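Jirnow Hand Gripper Build Guide
Section 4: Finger Assembly and First Table Check

Revised April 18, 2024

This section covers fitting the fingers to the Jirnow body, setting the opening, and checking the finished gripper at a table. It assumes you have completed Section 3 and that the trigger cable is routed but not yet tensioned. If you bought the Pivska finger set in place of printing your own, skip step 1.

4.1 Before you start

You will need a 2.5 mm hex key, a small flat file, medium threadlocker and the bag of pivot screws marked F. Work on a flat surface with good light. The screws are short and roll easily.

CAUTION: Keep the trigger cable slack until step 6. A tensioned cable can snap the jaws shut on your fingers.

4.2 Fit the fingers

1. File any raised edges off the pivot holes. The screws should drop in without force.

2. Lay out the left and right links. They are mirror images and will not swap.

3. Put one drop of threadlocker on each pivot screw. Tighten until the link stops, then back off just enough that it swings under its own weight.

4. Press the finger pads into their seats. Both pads must face inward. If a pad rocks, take it out and clean the seat.

5. Open and close the jaws by hand several times. If one side drags, loosen its outer screw first. The inner one is rarely the cause.

6. Tension the trigger cable. Turn the Bevard adjuster clockwise until the slack is gone, then a quarter turn more.

NOTE: Full opening on the standard links is 65 mm. The long links open to 80 mm but are slower to return.

4.3 Check the gripper over a work tray

7. Set a shallow tray on the table and put a mix of small items in it. Ordinary workshop things do fine: a paper cup, a tube, a pen, small flat pieces. A plain tray and a bright table surface make it easier to see the pads against the background.

8. Hold the gripper over the front wall of the tray with the jaws open. Look down past both pads. You should be able to see each one clearly, with the linkages out of the way.

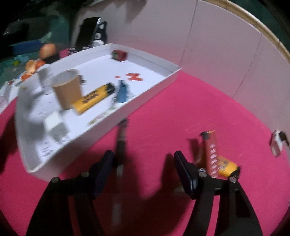
9. Close on a light item first. Lift it straight up, hold for a slow count of five, and set it down. Repeat with something heavier.

NOTE: If items slip toward the tips, the pads are worn or dusty. Wipe them with a damp cloth before you change the tension.

4.4 Working around the gripper

In a shared shop you will often need your free hand in front of the jaws, to move a part or hold a small device over the table. Lock the trigger open before you reach through.

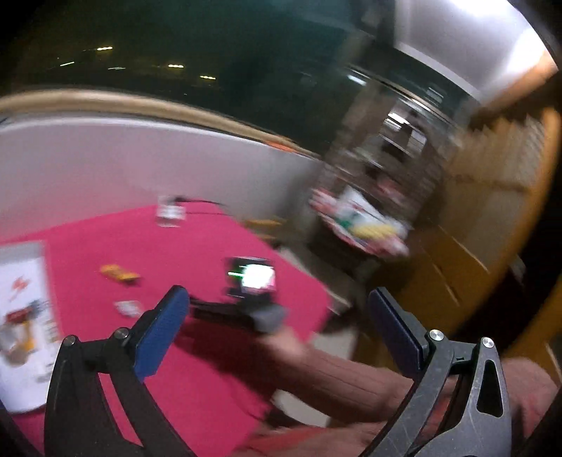
Keep your sleeve clear of the links, and bring your hand back the same way it went in. Release the lock only when your arm is out of the opening.

CAUTION: The Sarantis return spring is strong enough to pinch skin. Never rely on your grip alone to hold the jaws open.

Re-check all pivot screws after the first 56 cycles and again at 208. Log both checks on the card in Appendix B, then go on to Section 5, Handle Wrap.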